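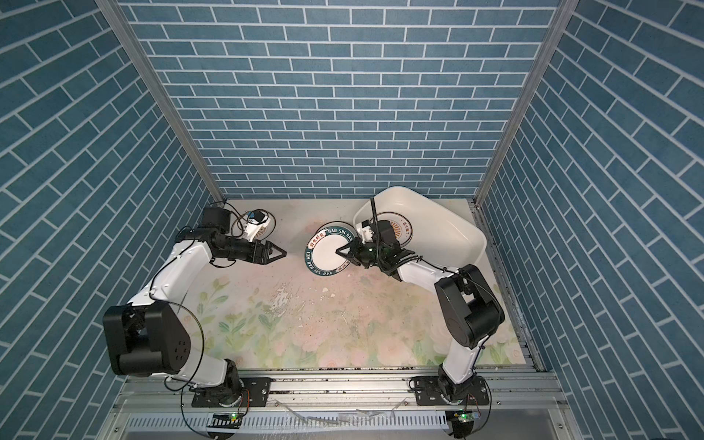

Comparing two grippers on plates: what to set up first

Quick writeup while I still remember the order. Two arms on one rail, a basin, a stack of thrift-store plates, wrist cameras on. If you have only one arm you can still do most of it, just swap the gripper halfway and redo the zero.

1. Bolt down before you calibrate

Tighten the base plates to the rail, THEN zero the joints. I did it backward on Thursday and lost the whole morning. Check the corner screws again after the first hour of running. Mine had backed out on one side.

2. Same settings on both arms

Same speed, same closing force, same timeout. We run the Godari controller at 900 for closing speed (its own units, don't ask me) and leave force at 43. If one arm gets a tweak, the other gets it too or your comparison is worthless. Write the values down somewhere that isn't the terminal window.

3. Choose awkward plates

Different rims, different prints. Glossy ones especially. Plain white on a pale mat is hard for the camera, a dark rim is easy, so you want both in the mix or you'll end up thinking your vision is better than it is.
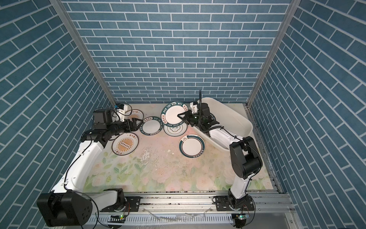 Don't line them up neatly either. Let them overlap, leave one half under another, shove one close to the basin. Grippers that look great on a single plate in the open get much worse once there's a neighbor in the way. Move the plates by hand between runs and keep your sleeves out of the work area!!

4. Run the pick

100 tries per gripper. Sounds like a lot, it's one afternoon. For each try log:

- did the fingers close on the rim
- did it lift clear
- did it slip on the way to the basin
- anything odd, one or two words max

Count a slow slip as a slip. Huw Harries argued with me about this and I still say a plate that slides is a fail, even if it gets there.

5. Check the wrist view, not just the overhead

The fixed camera tells you the plate came up. It won't tell you how much finger is on the rim. Pull the wrist video for every fail and a handful of the good ones.
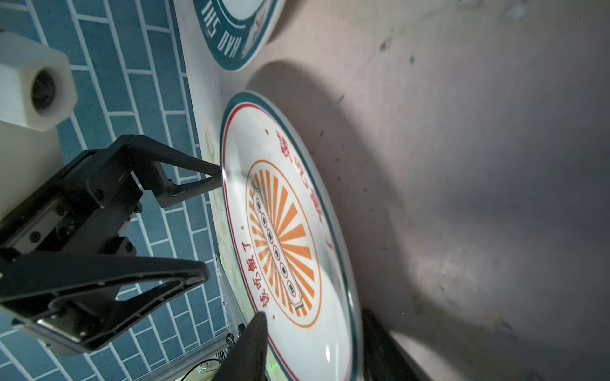 Look at how deep the pads sit and wether they meet the rim square. A shallow grip can pass ten times then drop the next one. Also watch for glare on the glaze, if the detector jumps around when the plate tilts then dim your lights before blaming the gripper.

6. Swap and repeat

Trade grippers between left and right, run it all again. Otherwise you're partly testing the arm. Our Grollach pads did better on the right arm and so did the Bernow ones, which pointed at a loose elbow on the left. Fixed that, threw out the first set, started over. Annoying.

Files

Save logs with the gripper name first, then the run number. Ours stopped at run 1778 and I can find any of them in seconds. The De Smet pads are next, still waiting on the adapter. Will add the numbers to this page when thier done.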